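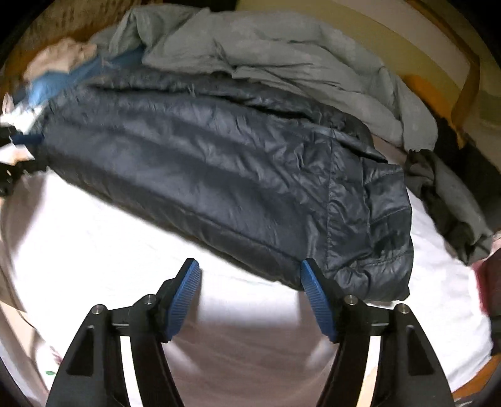
The Pokero gripper is a hand-held, two-fingered gripping tool developed at Brarby, a shared workshop, by Marloes Geerts and Wing-sze Peng. It is held by the operator and used to record how household objects, mainly clothing and bedding, are picked up, folded and moved. The recordings are then used to train a robot arm fitted with the same fingers.

Construction

Each finger is a black plastic frame with a triangular window and a curved inner strut. The tip pivots and carries a ribbed blue pad. The frames are printed in 4 hours per pair and the pads are cast separately. Joints are held by machine screws, which can be changed without removing the finger from the handle. Early pads were smooth and slipped on nylon. The ribbed pattern was drawn by Ans Mulder and has been kept in all later versions.

Versions

The first version opened to 27 mm and could not take hold of padded garments. Version 2, finished in May, opens to 33 mm further and has a longer strut. A left-handed handle was made by Wilma Willems but is not part of the standard parts list.

Use

Sessions are carried out in ordinary rooms. Quilted jackets are considered a difficult case, as the filling shifts under pressure and the outer fabric creases unevenly. Operators are advised to grip at a seam.

See also

Maes hand
Balteck wrist mount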